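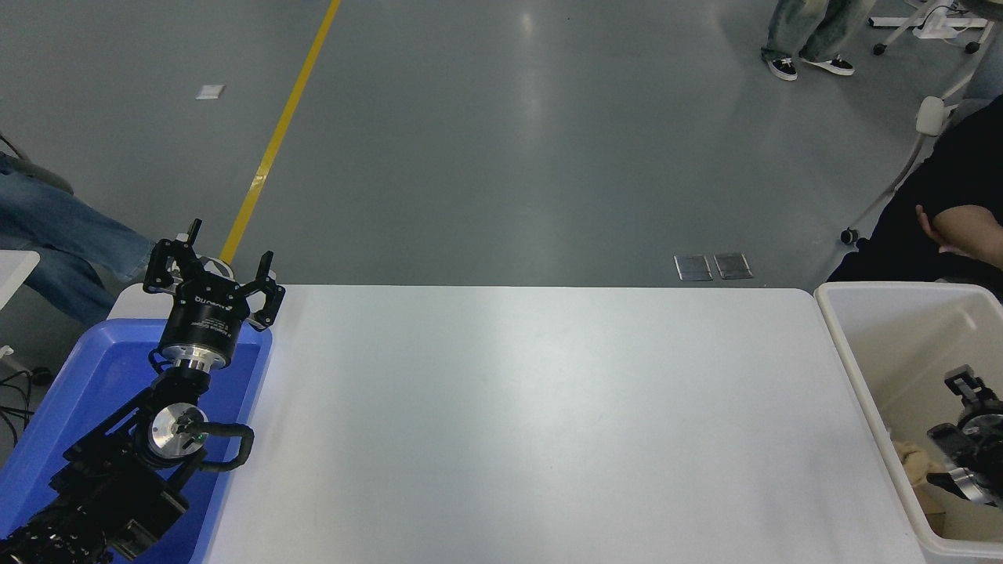 Does Eco Mode Save Fuel? Term Report
Brisa Bañuelos and Arlo Escobedo

The brochure for the Veltholm hatchback promises lower fuel use in Eco mode. We doubted it. In October we drove the same 60-mile loop twice, once in each mode, with the tank filled at the same pump. Eco used slightly less — but traffic was lighter that day, and one loop per mode proves very little. The car weighs 3295 pounds, and a second passenger could hide the whole difference. We would not pay extra for the button.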